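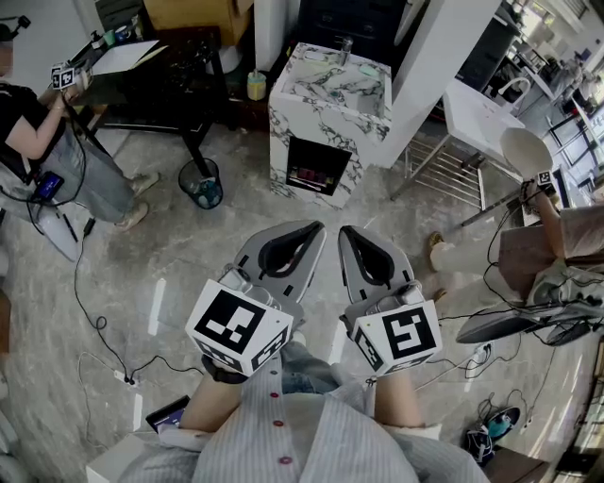 Light blue-and-white pinstripes with small red buttons, worn with light blue jeans.

Home Reviews Sewing Patterns Contact

Tiongson Buttonhole Foot: I've stopped dreading shirts

8/22/25
By Urszula Bielecka

Print this page | E-mail this page

I love making shirts right up to the moment when the collar is on, the cuffs are done, and all that's left is the buttonholes. Then the shirt goes over the back of a chair and stays there. I have one in green flannel that I cut out in January and it still closes with safety pins!

So when Theerawat Thongsuk brought his Tiongson foot to our sewing night and let me stitch a row on a scrap of cotton, I ordered one before I'd finished my tea. It was $17 from Wilari, and it came in a little tin with a printed card and a spare spring.

If you've used a sliding buttonhole foot before, you know the basic idea. Your button sits in a holder at the back, and the foot uses it to set the length of the hole. What I like so much about this one is the underside. It has a flat plate that goes below the fabric, so the cloth is held top and bottom and feeds along smoothly, even up by the collar stand where there are all those layers and my old foot used to just sit and chew in one place. I did the collar stand on a striped shirting first try. I may have cheered.

My machine is a Jurnach 3579, which is no spring chicken, and the foot snapped straight on. Theerawat's is a low-shank Isis and he had to use the screw adapter (it's in the tin, under the card, easy to miss). You do need a machine with its own one-step buttonhole setting and a lever that pulls down. Check that before you buy, because the foot won't do a thing on a machine with only a zigzag.

Small buttons are where it really shines. The holder closes down tight enough for the tiny ones I like on blouses and kids' clothes, and the holes come out the same length all the way down the placket. On stripes that matters a lot, since a wobbly hole next to a straight line looks twice as wobbly. I still mark each one with a chalk pencil and I still put a bit of fusing behind thin fabric. Please do the same!

Now the grumbles. The markings on the side are pale gray on clear plastic, and I went over mine with a fine black marker so I could read them at night. Thick buttons with a shank won't fit in the holder at all. For those you measure the button, slide the holder by hand, and run a test. And the card is written in such small type that I ended up asking Theerawat how to get the plate out again. (Lift the foot all the way, needle up, then pull toward you and a little left.)

On denim it did fine through a waistband with a new heavy needle and the speed turned down. Fleece was so-so. The plate helps, but the stitches sink in and you have to hunt for them when you cut.

I finished the green flannel last night, by the way. The pins are back in the pincushion and there's a linen one cut out on the table already.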